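Lurness

Lurness is a small inland town in the valley of the River Gillies. It had a population of 2,652 at the last count. The town stands on the east bank of the river, 15 miles upstream from Nistaston, the nearest large town and the place where most of its working residents are employed. The name is also used for the wider parish, which takes in the village of Brollau and several scattered farms on the high ground to the north.

Geography

The town lies on a shelf of gravel above the river. The ground behind it rises steeply to Brollau Hill, which reaches 312 meters and is covered with rough grass and bracken. The lower slopes are divided into small fields by stone walls. Most of the soil in the parish is heavy clay, poor for grain, and the land has long been used for sheep and dairy cattle.

The Gillies is shallow at Lurness and can be forded in dry summers at a point below the church. It floods most winters. The lowest street, Water Lane, has a raised footpath on one side, and many of its houses have front doors set several steps above the road.

The climate is mild and wet. Snow falls on the hill in most years but seldom lies in the town for more than a few days.

History

The settlement grew up at the ford, where the cattle road from the hills met the track to Nistaston. A weekly market was being held by the end of the Middle Ages. The first bridge was built of timber and was carried away by floods at least twice before the present stone bridge of three arches replaced it in the eighteenth century.

Weaving was the main trade outside farming until the middle of the nineteenth century. The work was done at home, and the older houses on Chapel Street still have the wide upper windows that gave light to the looms. When the mills opened in Nistaston the home trade declined quickly, and many families moved downstream. Clay pits and a tile works opened on the edge of the town in the same period and took on part of the workforce. The works made floor tile, roof tile and drainage pipe, and later a plain glazed wall tile that sold well throughout the valley.

The railroad reached Lurness late, as a single-track branch from Nistaston. It carried tile, milk and livestock. Passenger service ended in the 1950s and the line closed completely a few years afterward. The tile works lost its cheapest means of transport and shut within the decade. The pits have since filled with water and are used for fishing.

Buildings

The parish church stands on a mound above the ford. The tower is the oldest part and has walls thick enough to contain the stair. The nave was rebuilt after a fire and has a plain plaster ceiling. Two of the six bells came from a chapel at Brollau that fell out of use.

Houses in the center of the town are mostly of gray stone with slate roofs, built in short rows directly on the street. The usual plan has two rooms on the ground floor, with the kitchen at the back. In the larger houses the kitchen takes up the full width of the building and serves as the main living room. Glazed tile is common on kitchen walls throughout the parish, in modest houses as well as better ones, a result of the long period when seconds could be bought cheaply at the works gate. 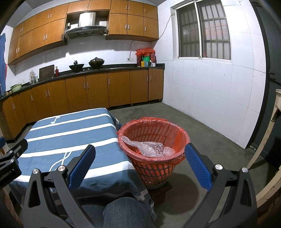

North of the center are several streets of brick houses put up for tile workers. They have small front yards and long, narrow plots behind, reached by a shared alley. Newer housing has been built on the old railroad yard. The station building survives and has been divided into two homes.

The market hall, on the north side of the square, is an open-sided building on stone pillars with a single meeting room above. The upper room was the town's courtroom for a time and later held the public library, which has moved to the former school.

Economy

Farming employs fewer people than it once did, but the parish still has a number of working dairy farms. A creamery on the Nistaston road makes a firm, pale cheese sold as Brollau. It is pressed in a cloth and kept for three months before sale. A softer version is made in spring and is rarely seen outside the valley.

The market takes place every Wednesday in the square. Livestock sales were moved to Nistaston when the pens were removed, and the market now deals mainly in vegetables, eggs, plants and household goods. The town also has a hardware store, a bakery, two pubs and a small grocery.

Transport

The road along the east bank is the only main road. Buses run to Nistaston on weekdays and Saturdays. The service to Brollau is limited to school days. The bed of the old branch line is a footpath for most of its length, with one break where a bridge over the Gillies was taken down.

Customs

The Ford Walk takes place each April. Residents cross the river on foot below the church, climb to Brollau by the old cattle road and return over the bridge. If the water is too high, the crossing is made by the bridge in both directions. A bread flavored with caraway seed is baked for the day and sold in the square.

See also

Brollau
Nistaston
River Gillies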